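Tarigan Craft Table from Plonham: six months of glue, paint and lunch

6 January 2018

I bought this table back in July after my old one finally gave up (one leg had been held on with a folded-up cereal box and hope). I'd been looking at the Tarigan for ages on the Plonham site, and then it turned up in the sale at their Pleltstead store and I pretty much ran to the car. I paid $465 for it, which is a lot of money for me to spend on something I was planning to drip glue on, so I promised myself I'd write a proper review once it had been through a few months of real life.

So, the basics. It's a pale wood table with a plain rectangular top and straight legs, no drawers, no shelf underneath. Plonham sells it as a craft table but it would do just as well for eating, and we do eat at it, more than I meant to! Four adults fit fine. You can squeeze in six if everybody likes each other.

Putting it together took me 2 hours by myself, and I am not a handy person. The legs bolt straight into metal plates and the bolts come bagged and labeled. My one gripe is the wrench they give you, a horrible little thing that dug into my palm. Use your own if you have one. Also, get somebody to help you flip it at the end. I didn't, and I have a nice dent in my baseboard to show for it.

What I love most is how steady it is. I cut a lot of fabric and I lean on the table pretty hard when I do it, and the old one used to slide across the floor while I chased after it. The Tarigan stays put. I've had the sewing machine going at one end and a cup of coffee at the other and the coffee barely moved. The height is good too, if you're a stander like me. My sister is shorter and she says it's a bit high for kneading dough, so maybe measure first if you bake.

Now the finish, and here I have to take some points off. It's a light oil, very pretty, you can see and feel the grain, but it marks if you so much as look at it. I had a ring from a wet glass in the first week. The leaflet tells you to re-oil it twice a year and I've done it once (it went on easily and was dry by bedtime). The ring faded but it's still there if the sun hits it right. Turmeric, soy sauce, red wine, acrylic paint: wipe it up right away or it's yours forever.

My fix was a roll of Tumuvano table paper, the heavy white kind, $15 a roll. I lay a big sheet over the top and let everybody make whatever mess they like, then roll it up and throw it out. It lies nice and flat once it's been down for an hour. One warning, my roll is a little narrower than the table, so I get a strip of bare wood along one side and that's always the side someone puts the sauce on. I should buy the wider one. I will when this one runs out, which could be years from now at the rate I'm going.

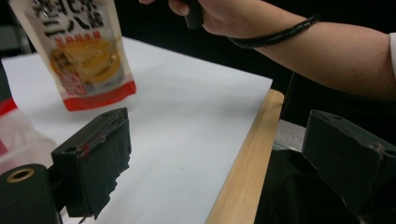
Table paper down, with the bare wood showing along the side.

The edges deserve a mention too. They're beveled, just slightly, and it makes a real difference if you sit with your forearms on the table for hours the way I do with my embroidery. My old table had a sharp square edge and I used to get a red line across both arms. With the paper on you lose some of that, so I usually stop the sheet short on my own side.

Delivery was okay. They gave me a slot and they hit it, but the box was left in the hall and it was HEAVY. I had to unpack it right there and carry everything through in pieces. There was a ton of foam as well, and our recycling people won't take it.

Would I buy it again? Yes, at the sale price. At full price I'd think longer, mostly over that oil finish, and I'd want to know if Plonham is ever going to do a version with a tougher coating. I did email to ask and they said they'd pass it on. If you have one and you've tried putting varnish or hard wax on top, please leave me a comment and tell me how it went, and whether you had to sand it first. I have a free weekend coming up and I'm very tempted.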